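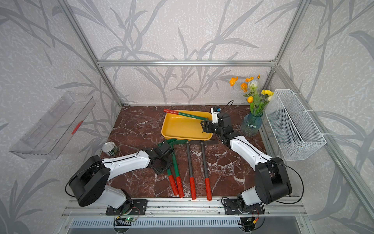

The Truvska hammers side by side on the marble, with the yellow tray behind them.

Truvska Hammer and Tray Set: a long-term review
By Kwabena Nartey
2018-06-30
40 shares | 5 comments

I have wanted to write about the Truvska set for ages, and I kept putting it off because a hammer is a hard thing to have opinions about until you've lived with it for a while. I bought mine last October from Cundlow, the hardware store down the hill from us in Trokcombe, where I had gone in for a box of picture hooks and nothing else. You know how that goes. I came out with the picture hooks and a set of hammers under my arm, and my wife asked very kindly whether the old one had died.

It hadn't, but it had a head that wobbled and a handle I'd wrapped in tape so many times that it felt like holding a rolled-up sock. I was ready for something nicer, and the color got me too, I'll admit. I'm very fond of a green handle. I spend half my life putting tools down in the yard and then walking in circles looking for them, though I can't pretend that green is the cleverest choice for somebody who drops things in grass!

Let me start with the tray, which I expected to ignore and now use every single day. It's yellow plastic, a rectangle with rounded corners, and the sides are low and slope outward a little. That slope is lovely. You can reach in from any direction without knocking your knuckles, and when you wipe it out the dust doesn't hide in the corners the way it does in my square ones. The low sides do mean that a longer tool will lie at a slant with one end up on the rim. The long one with the green shaft and the red cap always ends up like that in ours, and I've stopped fussing over it. Just don't try to carry the tray up a ladder with something sticking out over the edge — I did, once, and I have a small dent in the porch floor to remember it by.

Now for the hammers themselves. I like to lay them all out in front of the tray before I begin, heads away from me and handles toward me, so I can pick one up without looking. My uncle kept his bench that way and I suppose I caught it from him. They feel well balanced to me, a bit forward of where I was used to holding, and it took me a couple of weekends before I quit bending tacks. After that it was a pleasure. The grip is comfortable through a long afternoon, even on warm days when your hands get slick, and I haven't had a blister from any of them.

I put the set through a fair amount. I tacked new webbing under 2 dining chairs, hung a whole hallway of family pictures, and then helped my neighbor Mwaipopo put together the raised beds she had been talking about all winter. She drove over 100 nails that day and gave the hammer back to me with a good deal of reluctance, and she has since asked me where Cundlow is.

Are there things I'd change? A few. The finish picks up marks quickly, so if you want your tools to stay pretty you may be disappointed by the second month. I'd have been happy with a lid for the tray, or at least some little rubber feet under it, as mine slides when I push against it on anything smooth. I cut a square of shelf liner to go underneath and that sorted it out. And the box it came in is hopeless. Mine tore along one side on the walk home, and I wouldn't count on storing anything in it.

I would also say that if you only ever hang one picture a year, you don't need a whole set, and a single decent hammer from the same store will treat you just fine. But if you're the sort of person who always has a chair upside down on the kitchen floor or a shelf waiting to go up, it's very nice to have a choice at hand and a place to drop everything when the phone rings.

I paid 40 dollars for mine and thought that was fair. Would I buy it again? Yes, gladly, and I'd probably pick up a second tray if they sold them separately. I did ask at Cundlow, and they've promised to look into it for me, so I'll add a note here when I hear back.

5 comments
Share this review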